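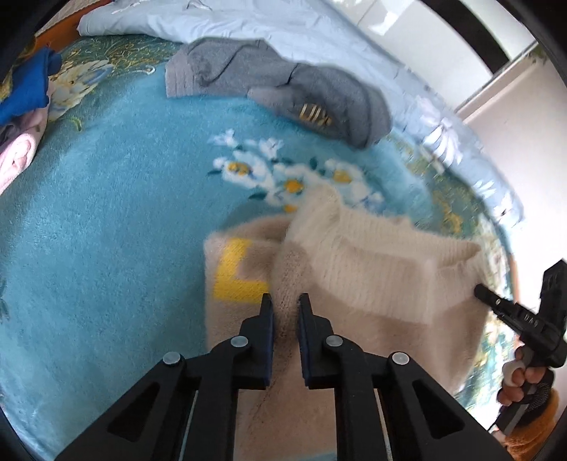

Fuzzy beige knit, cream ribbed cuff, yellow L-shaped block

Dallow Fuzzy Knit Socks

I'm Kirsten Mikkelsen, and these are the socks I reach for first from the day the leaves drop until well into April. They're soft all the way through, a warm beige with a ribbed cuff in cream and yellow letters knitted right into the side (so there's no print to crack or peel). The cuff is wide and it stays up without digging in — my biggest complaint about most bed socks!

I knit up the first 50 pairs with Saimi Halonen, and we fussed over that cuff for ages. Sizes run from 5 to 11. If you're between two, go up. 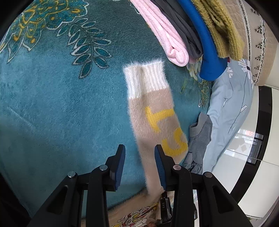 A Dallow sock with the cuff at the top, over my teal plush blanket

Wash them inside out on cold with your sweaters and fleece, and dry them flat. Please skip the dryer, it mats the fuzz. A little shedding in the first couple of washes is normal.

$18 a pair, one color for now. Want a letter swapped for your own initial? Write to me before you order and I'll tell you how long the wait is.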